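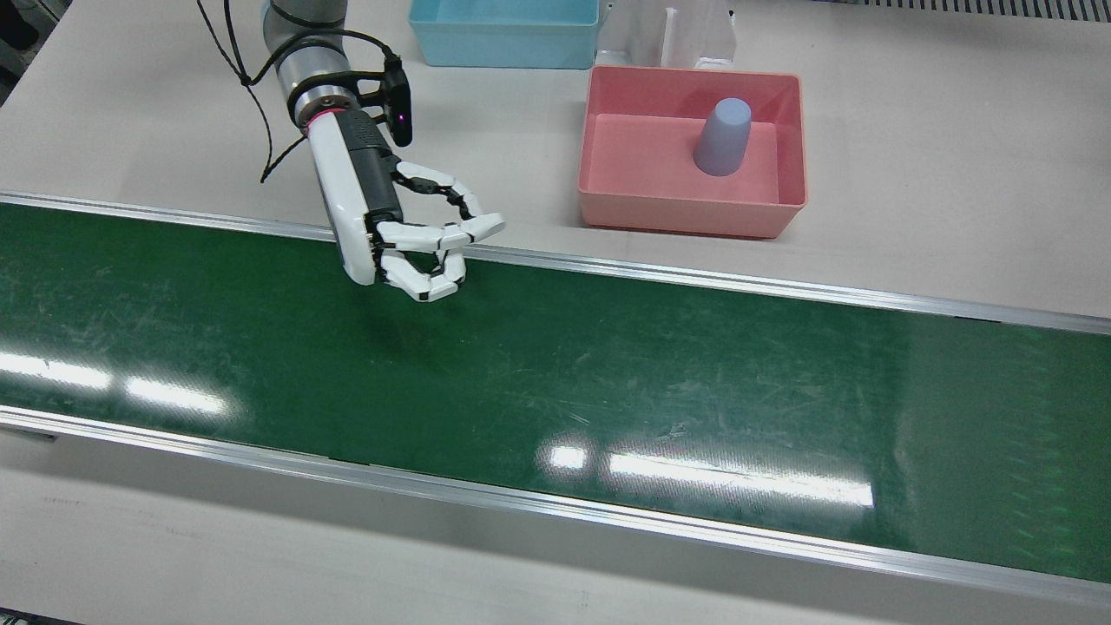

Trabalho há anos na bancada de triagem da Sirnia, onde separamos copos e potes plásticos reutilizáveis que voltam das cantinas. Desde março dividimos a esteira com um braço robótico, e muita gente me escreve perguntando como ficou o dia a dia. Juntei umas dicas de oficina, coisas miúdas mesmo, que servem para quem está começando a conviver com uma máquina dessas (e várias servem até para a bancada de casa!).

Esteira verde: pano primeiro, produto depois

A nossa é verde-escura e vive riscada. Risco fino não incomoda, deixe em paz. O que atrapalha é gordura. Passo um pano de microfibra quase seco e só então outro com água morna e uma gotinha de detergente neutro, sempre com a esteira parada e travada. Nada de palha de aço! Samran Inthanon tentou uma vez num cantinho e o pedaço ficou fosco, prendendo sujeira até hoje.

Cuidado com o reflexo

Superfície meio brilhante embaixo de luminária forte faz aquelas manchas brancas compridas. Eu achava que era só chato para os meus olhos, mas a câmera do punho também sofre: copo claro em cima do clarão, ela hesitava. Viramos uma luminária para a parede e colamos papel vegetal na outra (a nossa é de LED e quase não esquenta, numa lâmpada quente nem pensar). Melhorou muito, e a minha dor de cabeça do fim da tarde foi embora junto.

Caixas de cor diferente, bem perto do trilho

Use bandejas de cores que ninguém confunde. Rosa para uma coisa, azul para outra, e pronto. A que enche mais rápido fica colada no trilho de alumínio, a outra vai atrás. Marque o lugar no tampo com fita crepe, porque bandeja que anda três dedos por dia acaba na outra ponta da mesa. E copo lavado se guarda de boca para baixo, como a minha avó fazia.

Cabos

Cabo pendurado precisa de folga para o braço se mexer, então não saia apertando tudo com abraçadeira. Prefiro velcro, frouxo, e só onde o técnico autorizou. Amnuay Wattanapong, que cuida da nossa manutenção, pede que a gente olhe os cabos no começo do turno, com tudo desligado. Leva 2 minutos.

Os dedos da mão

Mão branca encarde, não tem jeito. Pano úmido bem torcido nas partes brancas, pincel macio e seco nas juntas pretas. Nunca borrife nada direto! O spray vai no pano.

E as pessoas?

Essa é a parte que mais me perguntam. Ninguém saiu da equipe, mas o trabalho mudou. Antes eu passava a manhã pegando copo, e o ombro reclamava. Agora confiro peça trincada, lavo bandeja, ajusto a posição das coisas e chamo ajuda quando o braço empaca — e ele empaca, viu, principalmente com copo encaixado dentro de copo. Sinto falta da conversa, confesso. Com os quatro lado a lado saía cada história! Isla MacAulay sugeriu parar todo mundo junto às dez para o café, e pegou.

Outra coisa que pedimos e conseguimos foi rodízio. Ficar só vigiando máquina cansa de um jeito esquisito, a cabeça vai longe. Trocamos de posto a cada hora e anotamos as paradas num caderno de capa dura, com lápis amarrado por um barbante (caneta some). Se for fazer um desses, deixe uma coluna larga para observações. A nossa ficou estreita e a letra de Samran já invade a página vizinha.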